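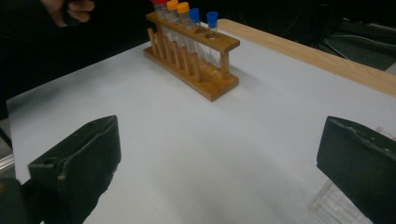
Chore automation is the use of general-purpose machines to do small manual jobs in homes, workshops and labs: putting things away, folding, wiping, sorting, racking. It is distinct from industrial automation, which has worked well for decades on the condition that everything arrives in the same spot, facing the same way, with no one's elbow in it. As of this writing the short answer to whether machines can do chores is "some, slowly, with someone watching."

Scope

The field borrows its tasks from jobs a bored teenager could manage. Typical ones include loading a dishwasher, hanging a shirt, sweeping up shavings, and standing test tubes in a rack. The last is popular because it looks trivial and is not. A clear tube is hard for a camera to see, a round one likes to roll, and the hole it belongs in forgives very little. Coloured caps help with the seeing. They also invite somebody to ask for the tubes in colour order, at which point the afternoon is gone.

Methods

Most current systems learn from human demonstrations. A person performs the job with a hand-held gripper fitted with a camera, and the recordings are used to train a controller for a robot arm with similar fingers. The Dumley collection, assembled for bench and kitchen work, holds 2,888 such demonstrations. Its organizer, Houda Morsy, has described the labour involved as "tidying up, then untidying, for wages."

An older approach scripts each motion by hand. It remains cheaper where the bench never changes, and it is still favoured in shops whose foreman has strong views about where the broom lives.

Performance

Results depend heavily on who moved what. In trials at the Stirgate workshop, a Tomari arm racked tubes competently until the rack was turned to a new angle, then spent two minutes addressing the place where it had been. Retraining fixed the angle. A different rack, with taller pegs, brought the trouble back.

Soft goods are worse. Towels are considered tractable and fitted sheets are not, a finding that agrees with most households.

Criticism

Sanaa Shawky has argued that published success rates leave out the person who resets the bench between attempts, and who is, by any fair reckoning, doing the chore. Ismael Rangel replied that dishwashers also need loading and have few enemies.

See also

Dishwasher; Laboratory automation; Robot vacuum; Teleoperation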